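Start | Über uns | Projekte | Berichte | Spenden | Kontakt

Zwischenbericht Gebets- und Schuldnerkreis Lysenko

Liebe Loukia Vrettos, liebe Freunde bei der Stiftung Mivlow,

ihr wolltet wissen, wie es uns mit eurem Geld ergangen ist, und ich schreibe das lieber so, wie ich es euch am Telefon erzählen würde. Also: Wir haben angefangen! Der Kreis trifft sich jetzt regelmäßig im Gemeindesaal, erst wird gesungen und gebetet, dann kommen die Ordner mit den ungeöffneten Briefen auf den Tisch. Beim ersten Mal saßen wir zu viert da und ich war ehrlich gesagt etwas geknickt. Inzwischen sind 12 Haushalte dabei, und drei davon haben vorher mit Kirche gar nichts am Hut gehabt.

Abbas Vahidi macht die Beratung (er hat früher in Goltska Insolvenzen begleitet) und er predigt auch mal zwischendurch, meistens über Josef und die sieben mageren Jahre. Das passt ja leider gut. Eine Familie hat ihre Stromschulden von 892 Euro ganz abgetragen, in Raten zu 100 Euro und einem Rest am Schluss – da haben wir alle geklatscht, und die Mutter hat geweint.

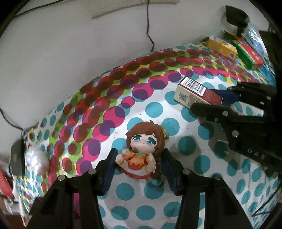
Kleine Figur im orange-roten Kleid, die Hände vor der Brust.

Zum Geld selbst: Von den bewilligten Mitteln sind bisher 800 Euro ausgegeben, fast alles für Saalmiete, Kopien und die Fahrten nach Hedavari. Dort gibt es eine Handvoll Leute, die gern einen eigenen Kreis hätten, aber noch keinen Raum. Ich habe mit dem Pastor gesprochen, er ist freundlich und langsam. Die Belege schicke ich getrennt, zwei Quittungen fehlen mir noch.

Was nicht geklappt hat: der Kurs für Leute, die sich selbständig machen wollen. Ich hatte mir das so schön ausgemalt, Gründer, die im Glauben losgehen und einander tragen, aber angemeldet haben sich nur zwei, und beide brauchen zuerst Ruhe vor ihren Gläubigern. Wir schieben ihn auf Mai und beten weiter dafür. Wenn ihr jemanden kennt, der Buchhaltung verständlich erklären kann, schickt ihn bitte zu uns!

Den nächsten Bericht bekommt ihr nach dem Kurs, dann auch mit der vollständigen Abrechnung.

Seid herzlich gegrüßt und gesegnet
eure Projektleitung in Lysenko, 21. März 2018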